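Search the notebook
Type and press Enter

Workshop notebook - Thursday, July

Glue day, at last. I have been putting this off for most of the month while the weather made up its mind, and this morning the shop was dry enough that I had run out of excuses. The subject is still the Domański chair, the one with the loose back legs, and what I wanted to know is whether hide glue is worth the bother for a joint that somebody is going to lean back on every evening for the next thirty years.

I made up the first pot before nine. Soaked the granules in cold water overnight (Borislav Matić says two hours is plenty and he may well be right, but I like coming in to find it swollen and ready) and then warmed it slowly in the old double pan. I let it creep up a bit past where I wanted it while I was looking for the brush, so I threw that pot away and started again. Lost the best part of the morning to it, but there we are.

Test joints are all beech, same board, same round tenon, cut on the Likar lathe with the new tool rest. The rest is lovely, by the way. It still needs a shim under the left foot, so please leave the folded card where it is until I get round to making a proper one!

Batch A is fresh hide glue. Batch B is the bottled Cloluvier, straight from the bottle. Batch C is the old glue scraped off and fresh hide glue put over whatever was left in the grain, and that last one is the batch I care about, as it's what we have in the chair. Nobody is going to get every trace out of a mortise that deep without making it bigger.

Pulled the trial pieces from last week while the second pot was warming. Best of A let go at 165 kilos, best of B at 239. I was a little disappointed for the hide glue, I must admit, but the B joint took a great splinter of beech out with it and the A joint came apart clean - and clean is what you want if the chair is ever going to be mended again. I'd sooner hand the next person a joint that opens with warm water and patience.

Squareness is the other half of it. If the back legs go in even slightly twisted the seat rail will fight them for ever, so dry fit first, walk round it, have a cup of tea, walk round it again. 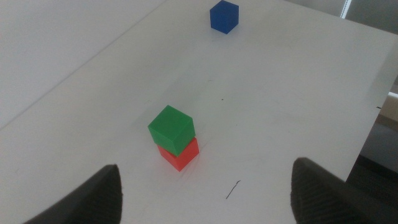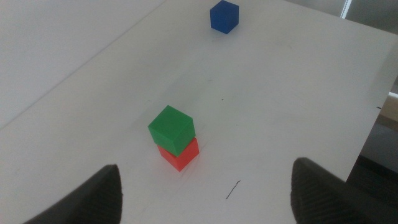

Green on red, a little off square, with the blue on its own.

Clamping and what is left to do

Used the strap clamp on the back and two light bars across the rails. Went gently. Last time I wound them up far too hard and squeezed half the glue out on to the floor, and then spent the evening wondering why the joint looked starved.

Batch C is glued and on the shelf by the window, labelled in pencil. Please don't move it before the weekend, however much you want the shelf.

Still to do: order more granules from Candatance (stock number 808, the paler sort), wash the brush properly, and ask Borislav whether he still has the long reamer. The front stretcher has a hairline crack near the left end that I hadn't noticed until today, so that goes on the list too.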